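Seed Swap FAQ: the stuff you keep asking me
Last updated April 13, 2020

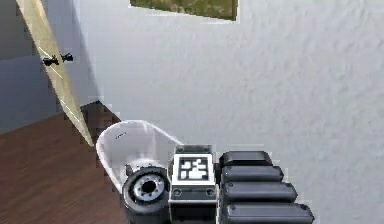

Computer render: white curved shell with a black and silver joint

Hi and welcome! I run the Julldale Seed Swap by mail, out of my spare bedroom, and my inbox has gotten a little wild this spring. I love hearing from you all (keep it coming, really), but a lot of the same questions show up, so please have a look through here before you write.

How does the swap work?

You mail me seeds you saved or have left over, along with a list of what you'd like, and I mail back the same number of packets. Send nine, get nine. If I can't match your list I'll pick something close, so if you ask for a yellow pear tomato you might get a different yellow one. If you'd hate that, write NO SUBS across the top.

I'm brand new and don't have any seeds. Can I join?

Yes! Send a stamped envelope with your address on it and I'll put together a starter set of easy stuff. Right now that means bush beans, lettuce, calendula, and a green zucchini that will take over your yard if you let it. Save some seed in the fall and send a few packets back. I don't keep score on starter sets.

How many seeds should go in a packet?

For big seeds like beans and peas, 40 is great. For squash, 11 is plenty, which is an odd number I know, but that's what fits in the little coin envelopes I use and I stopped fighting it. Tiny seeds like lettuce or poppy, just a good pinch.

What do I write on the packet?

The name of the plant, the variety if you know it, and the year you saved it. Please use pencil or a real permanent marker. I have a whole shoebox labeled "mystery" from gel pens that smeared, and last January I spent an entire evening trying to decide whether a word was "basil" or "beet." (The seeds settled it. They look nothing alike.)

Do you take seeds from hybrids?

I'd rather not. They'll grow, but the babies can come out pretty different from the parent, and then somebody gets a tomato they didn't sign up for. Unopened store packets of hybrids are fine.

How old is too old?

Onions and parsnips, I only want last year's. Tomatoes can go several years if they were kept cool and dry. If you're not sure, wrap ten in a damp paper towel, stick it in a plastic bag somewhere warm, and see what sprouts. Under 60 percent, keep them for yourself and sow them thick.

What are the Wollamham beans everybody talks about?

A brown and cream pole bean I got at a church sale in Wollamham years ago, in a jar with no label. I have no idea what the proper name is. They're great in soup! I'm down to my own planting stock, so please don't ask for them until after harvest.

Is the in-person swap at the Tanard library happening this year?

No, the spring one is off, with everything closed. I'm sad about it too. I hope we can do a fall one, but I'm not promising anything. Mail swaps are still going, just slower, as I'm only making one trip a week to the post office.

Do you ship outside the US?

Sorry, I don't. The rules for mailing seeds across borders are complicated and I don't want your envelope to end up in a bin somewhere.

My seedlings are tall and floppy. What did I do wrong?

Most likely they want more light. Put them closer to the window or lower your lamp, and when you pot up tomatoes, bury the stem deep. Don't try that with lettuce.

I sent a package and haven't heard back. Did you get it?

Give me three weeks, then email with SWAP in the subject line. I open envelopes in the order they come and the pile is tall at the moment.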